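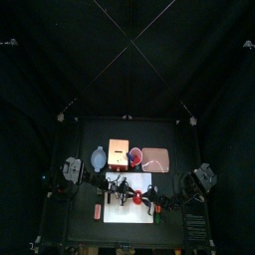 One operator at the Usmont site remarked that a two-arm kit is worth its price only if a new user can have both arms working together within the first day, and that most of the kits tried there before had failed on that point. The remark set the terms of the present review.

Reading time: 10 min

4.2 Tabletop handling with the Plirmont kit

The Plirmont kit is sold as a complete bench package with arms, grippers, mounting hardware and control software. The review unit was installed by the supplier in May and was used without changes to its factory settings. Figure 3 shows the work at hand, which in this part of the review consisted of handling small household and desk items. The Holonlow software, supplied under a separate license, recorded 3864 attempts, of which 349 were set aside for incomplete logs. Grip force was kept at the default value throughout, and operators followed the training procedure of Đorđević without additions.

Thin, upright items call for closer control of the fingers than blocks or bowls do, and the
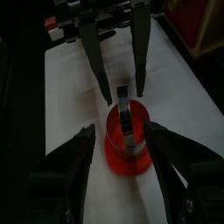
Figure 3. Plirmont kit in use. Top: two arms with a red ring-shaped object held between their grippers above a white board. Bottom: a metallic strip standing in a red-orange cup, with gripper fingers on either side of the cup.

supplier's manual gives them only a short paragraph. Operators asked for finer speed steps near the point of contact and for a clearer warning when the two arms share a work area. Both requests were passed to the supplier. The service contract covers 3000 hours of operation, after which the finger plates must be replaced at the buyer's cost.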